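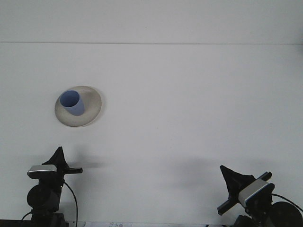
Sundura Fin Fingers, Pair, Black

Sold by Flotcombe. In stock, ships in 2 days.

Updated 1/14/24 – please read the part about the screws if you bought a pair before that.

I've been selling these soft fin fingers for a while now and they're still my favorite thing in the shop. They bend around whatever they're holding, so you can go from a plate to a cup without swapping anything out. Great for two-arm tabletop setups!

Now for the bad news. The batch that came in last November had a problem, and I shipped 39 pairs before I caught it. The mounting screws were too short. They felt fine when you tightened them, but they only grabbed a couple of threads, and after a few hours of opening and closing the finger would start to wobble at the base. On my own bench one let go completely in the middle of a lift and dropped a mug from 14 inches up (RIP mug). I wasn't hurt, but my hand had been in there a minute earlier, and I didn't love that.

If you have one of those pairs, the bag label says Dixit in the corner. Stop the arm, cut the power, and give each finger a good wiggle. Any play at all means don't run it. Write to me with your order number and I'll mail you the longer screws free, no need to send anything back. If the holes in the finger look chewed up, I'll replace the finger too.

Pairs shipping now come with the long screws already in the bag, plus a spare set.

A few other things I get asked:

Fits the Grodano small gripper as is. For other grippers you'll need the adapter plate, sold separately.

Check your camera cable after you mount them. Leave enough slack for the wrist to turn all the way, but don't let a loop hang where a finger can catch it – I've torn out a plug that way.

Wipe with a damp cloth. No solvents, they make the fins go sticky.

Price: $40 a pair, or $30 each if you order three pairs or more.

Returns are fine within 30 days, even if they've been mounted.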